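The Water at Arnach

My aunt believed in the well at Arnach the way other people believe in aspirin. She kept a bottle of its water by the bed and another in the car, and when she rang me in April to say that the spring had started to hum, I told her it was probably a pump.

"There's no pump," she said. "I asked."

"Who did you ask?"

She wouldn't say, which meant she had asked the man who sold the bottles.

I drove up on the Saturday. It is nearly 25 miles by the lake road, and I spent most of them preparing what I would say. I had a good speech about pipes. I had another about how a person who hears a sound every night at the same hour should look first at the timetable of whatever makes sounds at that hour, and I was proud of that one.

She had supper waiting. Two of her neighbours had come, both of them believers, and they watched me eat as if the soup might convert me. One said the humming had cured her knee. I asked how long the knee had been bad and she said since Christmas, so I said knees often got better by spring, and she gave me the look you give a child who has asked what the vicar earns.

"You'll hear it at six," my aunt said. "Then you can be clever."

I slept badly. In the small hours I went down to the kitchen for something cold to drink, found only a wedge of lime in the fridge, and stood there for a while refusing the well water on principle. 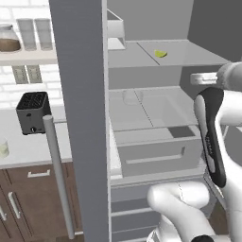
In the end I drank from the tap. It came, I supposed, out of the same hill.

At half past five we walked up, the four of us, with one torch. The well is a stone ring with a lid and a tin cup on a chain. Past it is a fence, and past the fence is the Brandik quarry, which had been shut all winter and had lately opened again. I pointed at the fence. My aunt said she knew perfectly well where the quarry was, she had lived here forty years, and would I please be quiet.

Six o'clock came. I heard it before they did, I think, a low note with a wobble in it, coming up through my shoes. The woman with the knee took off her hat.

"Generator," I said.

"On a Sunday?" said my aunt.

I looked across at the quarry. The gates were chained and there wasn't a light anywhere. I said it might be on a timer. I said sound travels oddly in rock. I said I would ring Brandik first thing on Monday and get a straight answer out of them.

"You do that," she said, and filled the cup, and held it out to me.

I did ring, twice. Both times it was engaged.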